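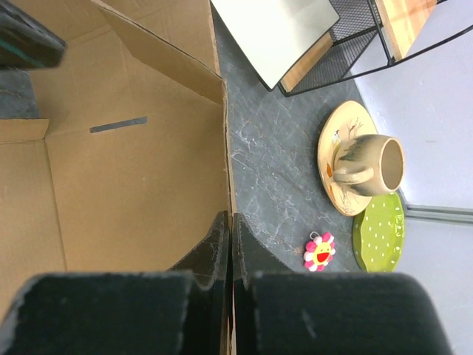

An open box in plain corrugated cardboard.

Filed under: Home & Garden > Moving and Storage > How-to

How to pack books and dishes for a move

When I moved from Koskela to Hestdale I packed everything in two evenings, and I paid for it with nine broken plates and one sore back. For the second move, to Mulleslow, I began in August and did it slowly. I write down my method for people who must do this for the first time.

What you need

Small boxes for books, medium boxes for dishes, one wide roll of packing tape, a thick marker, and a lot of paper. I used 100 sheets of plain newsprint for a kitchen of normal size. Old newspaper is cheaper, but the ink comes off on white cups and you will wash them all again.

Step 1. Close the bottom properly

Fold the short flaps first, then the long ones. Put one strip of tape along the middle seam and a second strip across it. Do not weave the flaps into each other without tape. It looks strong, but it opens when you lift.
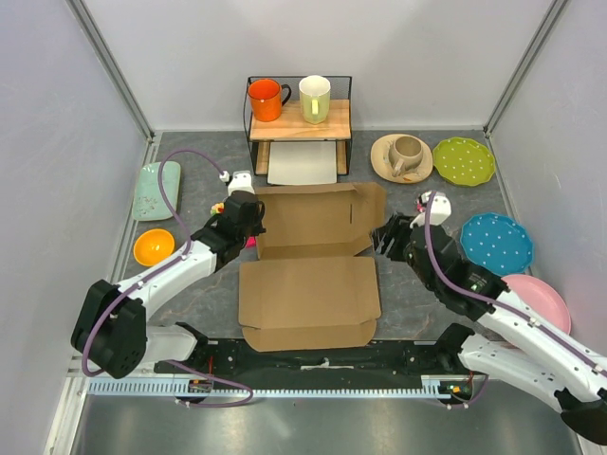 Step 2. Books

Keep each box under 15 kilograms. If you have no scale, lift it and hold it while you walk across the room. Put the big books standing with the spine against the wall of the box, and lay the paperbacks flat in the space that is left. Fill the holes with paper so nothing slides. My neighbour Oskari Kuusisto puts his winter socks there, and I have copied him.

Step 3. Dishes

Make a soft layer of crumpled paper at the bottom, as thick as your hand. Wrap every plate alone and stand it on its edge, like records in a shop. Plates that lie flat carry the weight of all the others. Cups go on top, wrapped, with paper inside also. Close the box and shake it very gently. If you hear something, open it and add paper.

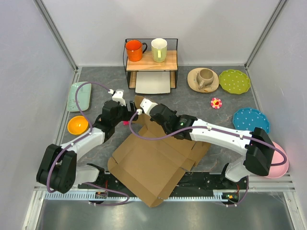 Photo: Jeferson Tavares

Step 4. Write on the side

Write the room and the contents on two sides, never only on the top — when the boxes are stacked you cannot read the top. Use one colour for each room if you have enough markers.

Step 5. Load and unpack

Books go on the floor of the van, against the front wall. Dishes go above them, and nothing goes above the dishes. In the new home, open the kitchen boxes first. Cut the tape with a short blade, and do not push it deep.

Afterwards, fold the good boxes flat and store them in a dry place. Mine are behind the wardrobe, and my sister in Bristard has already asked for half of them.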